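Re: [betari-office] Plants for the small tables

> Futine will do 22 potted plants for the 17 tables and the
> desks. I'd say yes before April.

I'm not sold. Spiky reddish-brown stuff in a lumpy white pot, next to a mug with a heart-shaped rim - does a round wooden table need both?

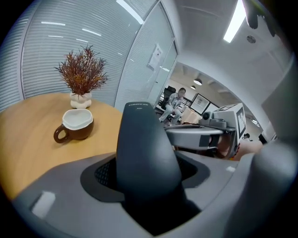 Toshio Noguchi thinks the blinds and glass make the place look cold and any plant helps. Maybe. I'd still like to see the price per pot before we order 22 of anything.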